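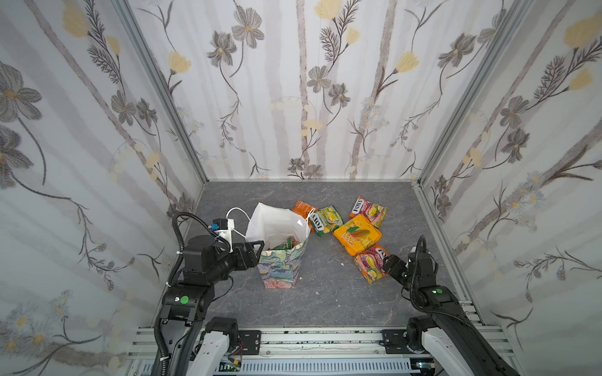
Floral wallpaper with gray and pale yellow blooms on three walls.

Wallpaper orders: common questions

How many rolls do I need?
Measure the width of each wall and the ceiling height, then use the chart on the Narska order page. One roll covers roughly 8 feet of wall width at standard height. Do not subtract for windows.

Can I mix rolls from different batches?
We don't recommend it. The batch number is on the label. If you run short, send us the number and we will check the Clakton warehouse.

Do you sell paste?
Yes. Pitkänen paste comes in tubs and is sold separately.

How long before I can hang it over fresh paint?
Wait 13 days. Oil-based paint may need longer.

Can I return unopened rolls?
Yes, if the wrap is intact. Cut samples and opened rolls can't be returned.

Who do I contact about a damaged delivery?
Write to Duyên Vũ at the Idinby store and include your order number. Orders placed after 9 a.m. ship the next working day. The store is closed for part of July.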